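From: Kanchan Maurya
To: lab-equipment list
Date: February 10, 2019
Subject: Re: [lab-equipment] Second arm, or spares for the first?

Stepan Stetsiuk wrote:

> We have money for one more purchase before the budget closes and I am
> trying to decide between two things. One is a second arm, same model as
> the one we have, with its own gripper and wrist camera. The other is to
> keep the single arm and buy spares plus a better table and lights.
>
> The students want the second arm. I worry that we will own two arms and
> have no cash left to keep either one going. The quote from Goodwin covers
> the arm and controller but no fingertips, cables or mounting parts.
>
> What did the rest of you do, and what did you wish you had put in the
> first order? We mostly do pick and place with small things on a tabletop.
>
> Stepan

Stepan,

We went through this in November and bought the spares. I would do the same again, but it depends on how many hours your arm is down now and why. Before you decide, go through your log and mark each stoppage as either "waiting for the arm" or "waiting for a part." Ours were nearly all the second kind. A second arm would have given us a second machine waiting for the same part.

Our tasks are close to yours. The one running this month is markers on a bare table, picked up one at a time with a two-finger gripper. The objects cost next to nothing, so it is easy to think the whole setup is cheap. The costs are in the gripper, the camera, the cabling and the time of whoever has to fix them.

Get the fingertips priced as a separate line. Goodwin left them off our quote as well and added them when we asked. Indano sells tips that fit the same linkage, but the lead time we were given was 30 days, so order them with the arm if you go that way. For long thin objects lying flat you want the tips to meet squarely near the table surface, and a bent one is not worth trying to straighten.

I would also look at what your wrist camera sees before spending anything on a new table. Ours is a plain tan-brown top with a matte surface and I have no plans to replace it. The light is a different matter. There is a dark band up the middle of the view, straight out from the gripper, and the color of the table shifts from one side to the other. The yellow marker also comes out softer than the purple one, which is closer.
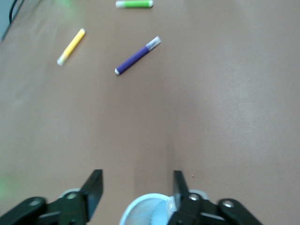
What I would put in the order, if you stay with one arm:

1. Fingertips. Two full sets beyond the one installed. Keep one set sealed and use the other for trying things out.

2. Wrist camera. One spare, same model, same lens. If you buy a different one later you will have to redo your calibration and possibly throw out earlier recordings.

3. Cables. A complete set for the arm and the camera. Buy them longer than you think you need. We paid for ours twice.

4. Lights. Two diffuse panels on stands, placed to either side. Ours came from Fevach and the pair was $400 with the stands. Try them on approval first if they will let you, and check the view with the arm lowered as well as at its home position.

5. Small hardware. Bolts for the finger linkage, in the right length. Ask the vendor for the part numbers in writing.

6. Objects. Buy markers, blocks or whatever you use by the box and put some away. Styles change in the stores and then your new runs do not match the old ones.

7. Service. We took the Navau plan for one year. It covers the arm and controller only. Read the part about shipping, as the customer pays one way.

If you still want the second arm after that, I suggest asking Goodwin to hold the price into your next budget year. They did this for us with a short letter and no deposit. You would then have a year of records to show whoever signs the request, and that helped us more than anything the students or I had written.

Two arms also need more room than the drawings suggest. The reach circles overlap on paper, but you still have to get a person in between them to reset objects, and each controller needs a place to sit where it can be reached quickly. Measure the room with the door open. Check the outlets too. Our building wanted a separate circuit for the second controller and the electrician's estimate was not in anyone's budget.

I can send you our spreadsheet with the vendor names and part numbers. The prices are from November, so get new quotes before you use any of them. Tell me which gripper you have and I will take out the rows that do not apply.

Kanchan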